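Brestitz Shared Workshop
Home Gripper Build: progress report to the Wodell small grants desk
Prepared by Laurier Kennedy for Silvia Kratochvíl
29/01/2018

Silvia,

You asked for a plain account of where the money has gone and whether the thing works. The first part is easy. The second part depends on who you ask, and I am the wrong person to ask if you want good news.

Where we stand

The application promised a pair of hand-held grippers, built in the workshop with ordinary tools, that a person could carry around a home and use to pick up cloth. The recordings from those sessions were then supposed to teach an arm to do the same job. We have the grippers. We don't have the arm doing the job, and I would not put a month on it. The May target in the original plan was Čestmír Brabec's, and he still believes in it.

Spending

Of the grant, 500 dollars went to Paulík for molded parts. That line was budgeted at less. The overrun came from ordering the fingers twice, because the first drawing had the pivot holes too close to the edge. I signed off on that drawing, so that one is mine. Screws, white base plates and cable came out of workshop stock. I haven't charged them to you and don't plan to.

No money has been spent on the arm. Consuelo Rengifo wanted to put down a deposit in the fall and I said no. She disagreed then and she disagrees now, and you are welcome to call her.

The fingers

The curved shape is Consuelo's. It closes to a point, and a point is good for catching the edge of a piece of fabric. It is bad at nearly everything else, in my view, including holding on once the fabric has some weight hanging off it. Thabiso Xaba tried rubber strips on the inside faces. They peeled. He tried a different glue and they peeled later. He calls that an improvement and put it in the log as one.

The small hinge near the tips worries me more. Its screws are tiny and they back out with use. We've been putting thread locker on them, which helps until someone needs to take the hinge apart, and someone always needs to take the hinge apart. A redesign would fix it. Čestmír has drawn one. I've asked to see it tested on the bench before we order anything from Paulík again.

Trials

We logged 18 sessions with the current fingers. I've read all the notes. The word "good" turns up a lot in them and the reason for it turns up very rarely. Two people writing up the same session will disagree over whether a cloth was picked up or pushed. Until we settle what counts as a pick, I won't give you a success rate, and I'd ask you not to quote the one in the Cellilside newsletter. It came from a conversation.

What I can say is that flat cloth on a sheet is harder than the application made it sound. The fingers catch the sheet as well as the cloth. On a hard table this doesn't come up, and the early demonstrations were all done on a hard table.
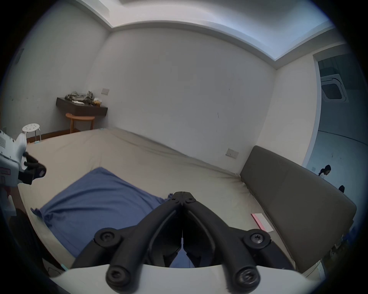
Page last changed by L. Kennedy. Previous version kept in the project folder.

The blue cloth on the beige sheet is the kind of setup I wanted from the start. A wrinkled sheet gives the tips something wrong to grab, and a crumpled cloth has no obvious corner to go for. If the method can't deal with a bed, I don't see what it is for.

What I'm asking for

No new money. I'd like the remaining balance carried over, with the arm line frozen until we have a written definition of a pick and the old sessions scored again against it. Thabiso has agreed to do the scoring. Consuelo will do it separately so we can compare.

Čestmír would like it recorded that he thinks this is slow. It is slow. He'd start training on what we have. I think we would be teaching an arm our own bad notes.

Receipts from Paulík are in the envelope at the front desk, along with the first set of fingers if you care to see what went wrong with the holes.

L. Kennedy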